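# Box joint

A **box joint**, also called a finger joint, is a corner joint made by cutting matching square-sided fingers in the ends of two boards and gluing them together. It is used for drawers, chests, tool boxes and small cases. The joint resembles a through dovetail, but its fingers have straight sides and don't lock mechanically in either direction. Its strength comes from the large area of long-grain glue surface between the fingers.

## Layout

Finger width is commonly set equal to the board thickness or to half of it. Narrow fingers give more glue surface but take longer to cut and show errors sooner. Board width is normally a whole multiple of finger width, so that the pattern ends on a full finger or a full socket. Where this isn't possible, the partial finger is placed at the bottom edge.

## Cutting

On a table saw, the sockets are cut with a dado stack and a sliding fence that carries an index pin. The pin matches the socket width, and the distance from pin to cutter is set to the same figure. Any error in this distance is repeated at every finger – a small offset can keep a wide joint from closing at all.

Router table versions work the same way with a straight or spiral bit. The Hovland 422 is a template jig for handheld routers that clamps 2 boards at once, offset by one finger. The Trulasent fence replaces the fixed pin with a lead screw, a layout described by Minttu Rantala in the shop manual for the Vuseo router table.

## Fit and assembly

A correct fit slides together under hand pressure. Joints that need a mallet when dry tend to seize once glue is applied, as the fingers swell. Fingers are often cut slightly long and sanded flush after assembly.
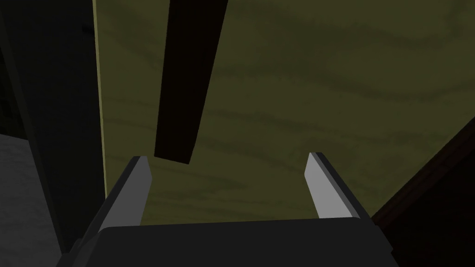
Clamping blocks are notched to bear on the sockets' mating faces and clear the protruding finger ends – flat cauls can be used only when the fingers are flush or slightly short.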